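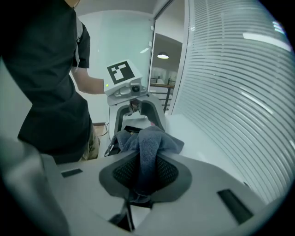 You can't call that a fold, Rostam Dehghan wrote next to this paragraph when I sent the draft around, and you can't call it a crumple either, so what are you going to call it? He wanted a third word. I had been getting by with two, and I'd been pretty happy with them, but he was right and I spent most of an evening going back through my notes to see how often the problem came up. It came up all the time! Between the heap in the basket and the square on the shelf there is a long stretch where a towel is neither one thing nor the other, bunched up with creases running every which way and some of its edges hanging (the gray cloth in Figure 2 is a fair picture of it). I ended up calling this the gathered state, and most of the present section is about what happens to towels while they're in it.

Figure 2. A gray cloth in the gathered state, with folds and creases and some edges hanging down.

4.2 The gathered state

First, how I got the numbers. The diary began on 1 Sep 2020 in the two homes introduced earlier, Hakari and Odness, which I named after the streets they stand on. Everyone old enough to put away laundry was asked to write down each towel they handled after drying: what kind it was, how they picked it up, whether they put it down again before it was folded, and where it ended up. That gave me some 200 entries by the end of October. I threw out the ones where the handwriting beat me or where two towels had been written up as one, and I left out the bath sheets, which are really a different animal (you need a bed or a second person, and often both). What's left is 105 entries, all of them hand towels and dish towels, and every remark in this section rests on those.

Now, I had gone in thinking that people find a corner first. That's how the folding guides tell it and it's how I would have described my own method if you'd stopped me in the hall. Find a corner, find the next corner, snap, fold. The diaries don't back me up. Over and over the entry says something like "grabbed it in the middle" or just "scooped," and the corners come later, after a bit of shaking and turning. The Hakari people scoop nearly everything. At Odness there's more corner-hunting, mostly with the dish towels, and I think the towels themselves have a lot to do with that. Theirs are thin flat cotton with a stiff hem, so the corners stick out of the pile and more or less ask to be pulled. A soft fuzzy towel keeps its corners to itself.

This brings me to nap, a word I'll use for how fuzzy the surface is. The Bondodell hand towels at Hakari have a thick nap, and two layers of one will cling to each other when you lift it. A scooped Bondodell comes up as a lump and stays a lump for quite a while. Several writers complained about it in almost the same words, and one entry reads, in full, "stuck to itself again." With a flat cloth the lump opens up under its own weight as soon as there's enough of it hanging down, so the person doing the folding can just wait a second and let it happen. I tried this at my kitchen counter with one towel of each kind, over and over, and the difference is easy to feel. I didn't time it, and I wish I had.

What people do with the hanging part is where the diaries get fun. Some run a hand down from the bunch to the lowest point, figuring that the lowest point is likely to be a corner. It often is! When it isn't, it's a stretch of hem, and then they slide along the hem until a corner turns up. Others give the whole thing a shake first and look at what falls out. A smaller group puts the towel down on the nearest flat thing and starts over from there, which I had expected to be the usual way, especially for tired people. At Hakari the nearest flat thing is the Lauritsen, a low chest outside the bathroom that has been called by its maker's name for so long that the children thought it was the word for any chest. Plenty of entries mention it. A towel set down on the Lauritsen tends to get folded on the Lauritsen, in quarters, and a towel folded in the air tends to get folded in thirds the long way. I can't tell from the diaries which choice comes first.

Handing over deserves a word too. A fair number of towels changed hands while still gathered, usually from whoever was emptying the dryer to whoever was closer to the shelf. The taker nearly always grips a different part of the cloth from the giver, as you'd expect, and so for a moment the towel hangs between two holds with slack in the middle. In the entries where someone bothered to describe that moment, it's the giver who lets go too early, and a corner drops. Oddly, the writers don't seem to mind. A dropped corner is a found corner, and a couple of them said so in nearly those terms.

Dehghan's other note on this section asked if the gathered state has an end, meaning a point where I'd stop using the word. I've settled on the moment when two neighboring corners are held or lying flat. It's a rough rule, and it breaks down for washcloths, which people often fold without ever touching a corner at all. Those are taken up in the next section together with the socks.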